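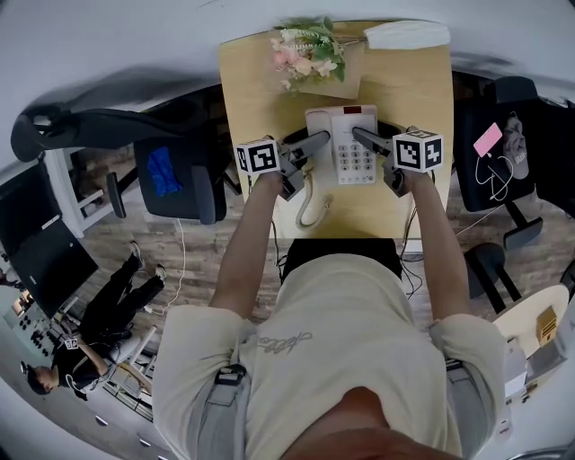
Handheld grippers reach for the desk phone at the Pondo workroom in Skarkach.

Pondo's handheld grippers get a tune-up, and the desk phone gets a workout

Lesari News, March 12, 2018

Anyone who has dropped a phone handset back on its cradle a little crooked knows how fussy that small plastic slot can be. At the Pondo workroom in Skarkach, that fussiness has become one of the best tests the team has for its handheld grippers, the two-fingered tools a person holds in each hand to show a robot how a job is done.

The tools came through a full round of maintenance this month, and the results have the whole room in a good mood. Pondo has 4 pairs in service, and every one of them was taken apart, cleaned, put back together and checked on the same everyday desk tasks that wear them out in the first place.

"I love this part of the work," said Liesl Baumgartner, who looks after the equipment at Pondo. "You open one up, you find the one screw that's been driving everybody crazy for a week, and then it closes like new. It's a great feeling!"

The marker cubes are where most of the care goes. Each gripper carries a white cube printed with black-and-white square patterns, and software reads those patterns to work out where the gripper is and which way it is turned. If a cube shifts on its mount even slightly, the recorded path shifts with it, and a robot copying that path later will close its fingers in the wrong place. Baumgartner's team now wipes the faces with a dry cloth before every session, checks the mount for play by hand, and swaps out any cube with a scuffed pattern. Scuffs used to be touched up with a marker pen. That practice is over.

The fingers are next. They take the most abuse, and the gray ones on the workroom's grippers get looked over for nicks and for any difference in height between the two tips. A mismatch that is hard to see with the naked eye shows up right away when somebody tries to pick up a thin cord. The new routine is to close the gripper on a slip of paper and tug. If the paper slides out at one corner, the tips are out of line and the gripper goes back to the bench.

Then comes the shoulder harness. It has nothing to do with the software and everything to do with whether a person can lean over a desk comfortably for a whole session. Straps are adjusted for each wearer and the buckles are checked for cracks. Baumgartner asks people to bend forward, reach out with both arms and stand up again before they start – if anything slides, it gets tightened on the spot.

So why a telephone? The team likes it for the variety packed into one object. There is a handset to lift, a coiled cord that never lies the same way twice, and a keypad with small buttons that ask for a light, accurate touch. A gripper with a loose joint may manage the handset without complaint and then miss the buttons completely, so the phone sorts the healthy tools from the tired ones very quickly.

Before the overhaul, a pair of grippers went 29 sessions between checks. The log kept by the team now calls for a quick look every time and a full strip-down after 80 sessions, with the date and the name of the person who did it written on a card that stays with the pair. The workroom's archive of recordings stands at 512 sessions, and Baumgartner is going back through the older ones to see which show signs of a shifted cube. She expects to throw a few away and is cheerful about it.

The spare parts are getting attention too. Replacement fingers come from Peñalver, which has agreed to ship them in matched pairs with the tips already leveled. The first batch fit without any filing, and Baumgartner said she nearly did a lap of the room when she saw it.

She has also written up the cleaning and checking steps on a single sheet for newcomers, with the paper test drawn in the corner. Copies are free to visitors who stop by the Skarkach workroom, and she is happy to talk through it with anyone keeping similar tools going on their own bench. Bring a gripper that sticks, she said, and she will probably have it open before you have found a chair.

The next full check of all the pairs is planned for the end of March.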